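Worktop overhang and support over a dishwasher gap
Kitchens and Fitting > Worktops and Sinks
Page 1 of 1

tcullinane
Posts: 157
30 April 2018

I am replacing a laminate worktop with stone and want to check the support arrangement before the template visit. The run is 2400 mm along a back wall. From the left: a 600 mm drawer unit, a 600 mm dishwasher gap, a 600 mm base unit and a 600 mm corner unit. The material is 20 mm quartz composite. The fabricator (Wadow) says the slab will span the dishwasher gap unsupported and that nothing else is needed.

Their fitting sheet says "continuous support to rear and both sides of any appliance opening". The rear of my opening is a plastered stud wall with no batten. I asked which of the two applies and was told the fitters would "see on the day".

Questions:
1. Is a rear batten needed on a 600 mm gap with 20 mm material?
2. If so, fixed to the studs only, or is a plasterboard anchor acceptable in between?
3. Front edge: steel angle, timber rail or nothing?

Tadhg Cullinane

gritstone_34
Posts: 1156

1. Yes. Fit it.
2. Studs only. A plasterboard anchor creeps under constant load and you will have a batten that sits 2 mm low at one end, where it does nothing.
3. Nothing at the front if the units either side are level and screwed to each other through the plinth line. The dishwasher takes up the full height and there is seldom space for a rail anyway.

Use 44 x 34 planed softwood, top face level with the top of the carcasses. Check with a straightedge across all of it and pack to under 1 mm. Do the packing with plastic shims. Cardboard compresses.

Arabzadeh
Posts: 611

Disagree on 1. A 20 mm quartz slab over 600 mm is well inside what it will carry. I have left out the batten on dozens of these and had no call-backs. The failures I have been asked to look at all started at a sink or hob cut-out, where there is a strip of 60 or 70 mm left at the front and someone has leaned on it while the slab was being carried in.

What does matter is the silicone. Dabs at 300 mm centres, not a full bed. If a slab has to come off later a full bed will take the top of the carcass with it.

gritstone_34
Posts: 1156

The batten isn't there for the static load. It stops the back edge moving when somebody kneels on the worktop to reach a wall cupboard. That movement opens the joint to the upstand and water gets behind. Cost is a length of timber and four screws.

mallow_joinery
Posts: 289

Agree with the batten, for a different reason. Stud walls are rarely straight over 2400. With the batten in, you can see where the hollow is before the template is made and decide whether to scribe the slab or hide the gap under the upstand.

On thickness: 20 mm real marble is another matter from 20 mm composite. Marble has natural planes of weakness that tend to follow the veins, and a vein running front to back through the middle of an appliance gap is where I would expect it to go. If anyone reading is fitting natural stone, ask to see the slab marked out before it is cut. White with light grey veining is the look most of our customers ask for at present, in stone and in composite both.
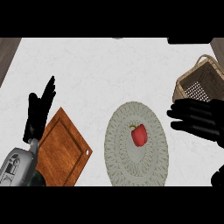 Arabzadeh says the vein argument is overdone. Any slab that has been resin-filled and mesh-backed at the yard will hold together across a 600 mm gap, he writes, and an unbacked one should be refused at delivery whichever way the veins run.

mallow_joinery
Posts: 289

Mesh-backed slabs still crack. They just don't fall apart when they do. Agreed on refusing unbacked ones.

tcullinane
Posts: 157

Thanks all. I found the studs with a magnet: centres at 400, the first one 170 mm in from the left-hand corner. That gives two fixings inside the opening if the batten runs 100 mm past it on the right, behind the next unit. The carcass back is set forward by 50 mm for the service void, so there is room.

Follow-up: does the underside above the dishwasher need a vapour barrier? The appliance manual asks for one on timber and chipboard tops and is silent on stone.

gritstone_34
Posts: 1156

Not on composite. Put the foil tape on the batten and on the exposed cabinet edges either side. The steam comes out at the top of the door and it's the chipboard edges that swell.

Also note that you can't screw the dishwasher brackets up into stone. Use the side-fixing brackets. Check that they are in the bag before the old top comes off.

iltent
Posts: 12

Same job here in October, Wadow as well. The fitters would not proceed without the rear batten and charged for a second visit. Get it in writing.

tcullinane
Posts: 157

Side brackets are in the bag. Batten goes in before the template visit, and I have emailed Wadow asking them to confirm the sheet.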